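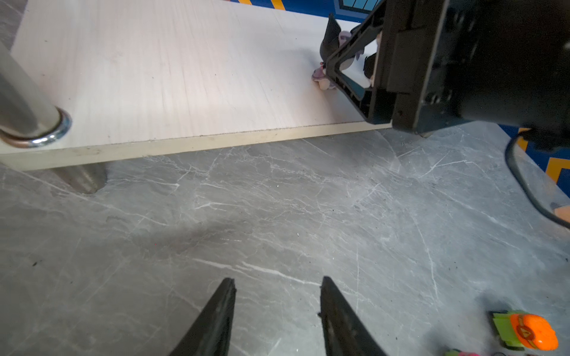
Figure 3. Gray marble-patterned floor surface. Photo: Floarea Roman.

4.2 Relation between the old house and the extension

The second case is the Sima house in Costalora, a family dwelling which was enlarged with a garden wing and a small guest unit. The owners asked that the three volumes should be read as one property, but they did not want a copy of the old facade. Manole, who prepared the first drawings in January, proposed to keep the roof angle and the window height of the old house and to leave the other elements free.

The plot has 2,687 square meters and it falls toward the south. For this reason the wing stands 9 steps lower than the main entrance, and a covered passage of almost 22 meters joins the two levels. The passage was the most discussed part of the project. In the first version it was closed with glass on both sides - the owners found it too warm and too similar to an office building.
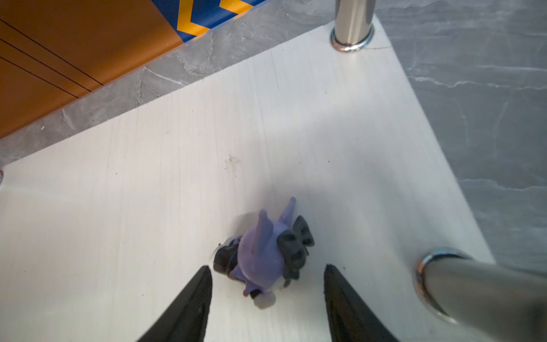

In the second version the west side is a solid wall with narrow openings, and only the east side is glazed. The builder, Grodow, suggested that the wall should be made with lime render, as in the main house, and this was accepted without change of cost. The guest unit kept its flat roof, although it does not follow the rule given above.

From the interviews we understand that the residents use the passage more as a room than as a corridor. A similar result was found in the Kamimow case (Section 4.1), where the connecting space was much shorter. The question of heating in this space is treated in Section 5.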